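The gripper that would not let go

August 4, 2021

Stala has been stacking blocks in simulation since November, and for most of that time I believed the numbers it gave me. Last week I stopped believing them.

Stala is the name of my stacking controller. It runs on the middle arm in a simulated world I call Brarham. The job is short: pick up a block, put it on another block, open the fingers, move up. A run counts as a success if the top block is where it should be at the end. I do 100 runs overnight and read the log with breakfast.

The log said 36 failures. The night before it had said 2. I had changed one thing, the friction value on the finger pads, and I had raised it only a little because blocks were slipping during the lift. 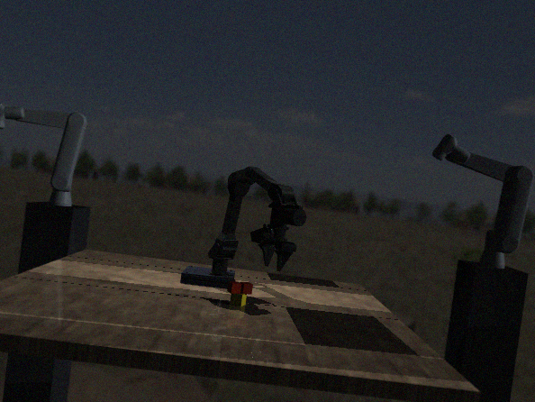

I replayed the failed runs one at a time, which took most of an evening. In nearly all of them the pick was fine and the place was fine. Then the fingers opened, the arm went up, and the block went up with it, hanging off one fingertip. A few centimeters higher it dropped and knocked the stack over.

My first guess was the friction, so I put it back to the old value. That helped but did not fix it. I still got 3 runs with the same sticking, and when I went back to old logs I found it there too. I had been filing those under "bad grasp" without watching them.

The real fault was in my release step. I told the fingers to open and started the lift after a fixed wait, without checking the finger position. When the contact solver was slow to settle, one finger was still touching when the arm moved. More friction made it show up more often.

Stala now reads both finger positions and holds still until they are open. If they don't open in time it stops and reports a fault. I also copied the check into Skistura, the branch I keep for the real arm at the Limsakul shop, where the same bug could have thrown a part. I have not run it there yet. The overnight batch starts again tonight with the higher friction left in.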